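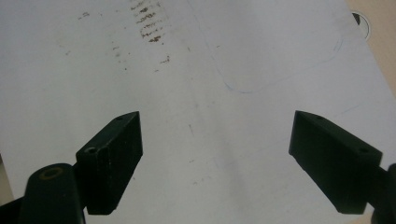
Propos recueillis par Shirin Parsa
Dernière mise à jour : novembre

Accueil | Essais | Entretiens | Ateliers | Contact

Quand j'arrive chez Huguette Bouvier, le café est déjà servi et la pince est déjà sur la table. Elle a restauré du papier pendant des années, elle loue maintenant un atelier à deux collègues et, depuis le printemps, elle teste le kit de préhension de Plovus, vendu sous le nom de Ramutari. Deux doigts noirs, une poignée, une caméra qui regarde ce que les doigts regardent. « Je l'ai demandé en prêt, je m'attendais à le renvoyer au bout d'une semaine », me dit-elle en poussant une pile de buvards pour que je pose mon carnet.

Moi, je venais avec une question toute bête : qu'est-ce qu'on peut bien faire d'un engin pareil devant une feuille de papier ? Elle rit. « C'est la pire chose à lui donner, une feuille à plat ! Un cube, une tasse, il n'y a pas d'épaisseur à chercher. Une feuille, il faut trouver le bord, ou la faire gondoler un tout petit peu, et puis décider. Mes doigts à moi le font sans me consulter. »

Elle travaille sur des feuilles de rebut, blanches, avec leurs taches et leurs traits de stylo. Celle du jour porte en haut un paquet de petites stries brunes qui me fait penser à une empreinte de doigt, et un tracé bleu très pâle, une sorte de grand rectangle aux coins arrondis. « Je garde les feuilles sales exprès. Si tout est blanc, la caméra n'a rien à quoi se raccrocher, et moi non plus d'ailleurs. Avec une tache, je sais où je suis. »

Le principe du kit, pour ceux qui ne connaissent pas : on fait le geste soi-même, à la main, et les enregistrements servent ensuite à l'apprendre à un bras. Huguette en est à 1 909 gestes. Elle tient le compte dans un cahier d'écolier, avec une croix quand c'est raté – et il y a des pages entières de croix. « Les premiers jours, 83 essais et 21 de bons. J'étais vexée comme tout. »

Je lui demande ce qui cloche. Elle n'hésite pas longtemps. « Les doigts sont trop gros. Ce sont des blocs, regardez-moi ça, c'est carré ! Pour une boîte, c'est parfait. Pour un coin de feuille, j'ai l'impression de tricoter avec des moufles. » Elle me montre les deux petits trous sur le dessus de chaque doigt, en espérant depuis des mois y fixer des embouts plus fins. Elle a écrit à Plovus, on lui a répondu gentiment que c'était à l'étude. En attendant, c'est l'atelier Ghorbani, deux rues plus loin, qui lui taille des languettes dans des chutes de plastique.

Côté solidité, elle est plutôt contente. Le noir mat se marque un peu, il y a des éraflures et de la poussière dessus, mais elle s'en fiche. La poignée, par contre, lui fatigue le pouce passé une demi-heure. Elle avait essayé avant cela le modèle de Kistberg, plus léger, qu'elle a rendu : « Il avait du jeu. On fermait, et ça fermait presque. »

Est-ce qu'elle le conseillerait à une consœur ? « À une consœur curieuse, oui. À une consœur pressée, surtout pas ! » Elle n'imagine pas un bras toucher un document ancien, et le dit assez sèchement. Ce qu'elle voudrait lui confier, c'est le reste : intercaler les buvards, déplacer les feuilles de protection, tous ces allers-retours qui lui mangent l'après-midi.

Je lui ai demandé d'essayer à mon tour. J'ai serré trop tôt, dans le vide, les deux doigts se sont rejoints et la feuille n'a pas bougé d'un millimètre. Huguette a pris son cahier et elle a mis une croix.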